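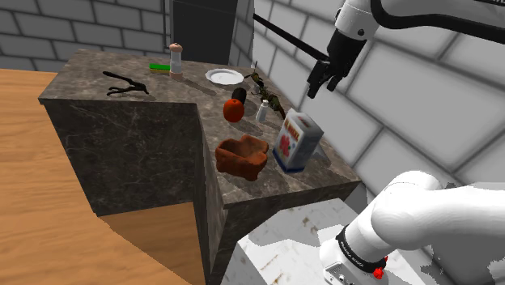

Kitchen showrooms should print the upkeep on the price tag

When we replaced our kitchen, the estimate from Pilkington ran to four pages. It listed hinges, handles, the plinth and a delivery slot at 7 in the morning. It said nothing on what the worktop would need once it was in.

We had chosen marble, a dark one with pale veins, and I still like looking at it. I also know now that it has to be sealed, that lemon juice marks it, and that the sealant costs £30 a bottle. The fitter mentioned the first of these as he was packing his van. The other two I found out for myself.

I don't blame the fitter. My complaint is with the way worktops are sold. A car comes with a service schedule. A wool jumper has a washing label sewn into it. A slab of stone costing many times more than the jumper comes with a sample chip and a handshake.

After ours went in I visited the two other showrooms in town, Moser and Umell, and asked each what a marble top would cost to look after. Moser said to budget £100 a year if we wanted it done professionally. Umell said £140, then said most people don't bother. Neither figure was written down anywhere. Over ten years either would have changed our choice, or at least started an argument at home before the deposit was paid.

The trade's usual answer is that customers can ask. They can, but you need to know a thing exists before you ask about it, and most of us buy a kitchen once or twice in our lives. The salesman sells them every week.

A single line would do it: sealing interval, yearly cost, what stains it. Laminate would look good on such a label and marble would look expensive, and I suspect that explains the silence. Some people would still pick the marble. I might have done. My sister went for laminate from Plomeo, spent £476 on the lot, and wipes it with whatever cloth is nearest.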